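Open day at the Clono robot laboratory, Vadolell

Posted 3rd May

I work in a furniture factory and English is not my first language, so please excuse me if I use a wrong word for some of the technical parts. I write this report for colleagues who could not travel, and for other visitors who think of going to the next open day in November.

How to get there

The laboratory is in the old customs building in Vadolell, behind the railway station. I took the bus to the stop called Kershaw Bridge and walked from there. The sign on the street is very small and I passed it 2 times. At the reception you write your name in a book and receive a paper badge. The entrance is free, but you must register on the website before, and the places for the morning were already full when I looked. I visited in the afternoon.

Coats and bags stay in a room on the ground floor. It has no lockers, so I kept my wallet with me.

The introduction

We began with a short talk in the library. The speaker explained that Clono works on household tasks, mainly opening and closing things: doors, lids, drawers. The project with drawers has the name Flesar. They told us that they have recorded 356 attempts with drawers until now and that they want to reach 1000 before the end of the year. I would have liked to hear how many of these were successful. A woman in the first row asked the same thing, and the answer was that they keep the bad attempts too and will publish all of them together.

The talk was clear, but a little fast for me. Printed pages would help the foreign visitors.

The drawer station

After the talk we went upstairs in small groups. In my factory we test drawers with a simple machine which pulls and pushes the same drawer in a straight line for many hours. I expected something similar, and I was surprised how different the problem is when the arm must find the drawer by itself.
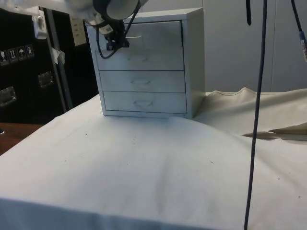
Our guide said that a small cabinet is more difficult than a heavy one. If the arm pulls in a wrong direction, the whole cabinet comes with the drawer. I know this well from our own children's furniture, where we must add weight at the back. I asked if they ever fix the cabinet to the table and he said no, they want it to be like at home.

He also spoke a long time about handles. A bar handle gives the fingers something to go around. With a recessed handle, the fingers have only a narrow place, and a small mistake in the height is enough to miss it. For me this was the most useful part of the whole visit. We choose our handles by the price and by the look, and perhaps we should also think about who or what will open the furniture in the future.

The explanation took longer than the plan, and the group behind us had to wait in the corridor. I think 3 groups in the same hour is too much for this floor.

Questions about the gripper

I stayed at the end to ask some questions about maintenance. The guide was patient with me. He said that the finger pads are the part which they replace most often, and that they check the screws of the gripper every morning before the work starts. We have the same rule with our drilling machines. He said also that the cables give them more trouble than the motors, and here I could only agree with him.
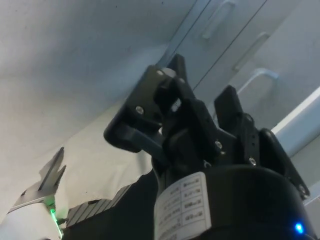 Practical information for the next visit

The next open day is planned for November. The exact day is not decided yet.

Register early if you want to come in the morning.

There is an elevator, but it is narrow. Please ask at the reception if you come with a wheelchair.

Coffee and cake are sold on the ground floor, only with coins.

The last bus from Kershaw Bridge leaves early in the evening. I missed it and walked to the station, which is not far.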